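Checking a wrist view before a training run

Before you train on simulated episodes, render one frame from the gripper's own viewpoint. Both fingers should be visible, with a gap between them when the gripper is open.
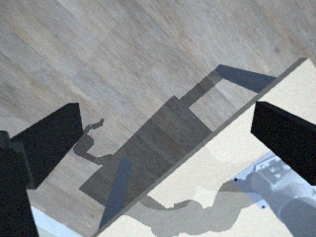

Render: Shahnaz Hettiarachchi

Look at the shadows too. If they are missing, turn them on and render again.

Next, load the room view and check both arms.

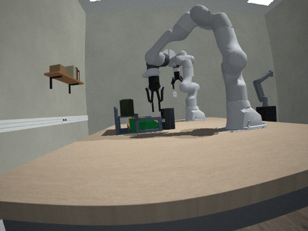

Save the settings once both views load. We used 112 episodes for training and held back 13 for testing.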